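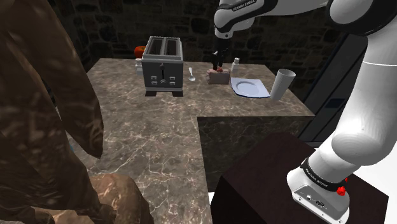
According to Javiera Painemal, the word "toaster" was for a long time used for any object that held bread close to a fire, and a history of the appliance should begin with the iron fork and not with the electric wire. Most later writers on the subject follow this view, although Ryan Cheetham prefers to treat the fork and the hearth rack as separate tools.

Toasting is the browning of sliced bread by dry heat. The surface loses water, and after this the sugars and proteins in the bread react together and give the brown color and the typical smell. Bread which is one or two days old browns more evenly than fresh bread, as it holds less water. Sweet breads brown faster and can burn at a setting that is correct for plain white bread.

Before electricity, toast was made at an open fire or on top of a stove. The electric toaster became possible when a metal wire was found that could glow many times in the air without breaking — an alloy of nickel and chromium. Early models heated only one side of the bread, and the user had to turn the slice by hand. Models that ended the heating and lifted the bread by themselves came later, first for restaurants and then for homes.

Slots
The common home toaster has two or four slots. Long slots accept slices from a country loaf, or two small slices placed one after the other. The width is important too: a thick slice in a narrow slot comes near the wire and can burn in the middle.

Power and control
A small two-slot model commonly uses 800 watts or a little more. The time of heating is set by a dial or by buttons. In older models a strip of two metals bends when it becomes warm and releases the lever; in newer ones an electronic timer does this work.

Collecting
Old toasters are collected in several countries. The Furnival collection in Plenside lists 1,709 items, of which 61 are stove-top racks and 21 are forks. Its catalog, prepared by Tharun Rodrigues, was last revised on Apr 6, 2018.

See also: Bread; Grill; Sandwich press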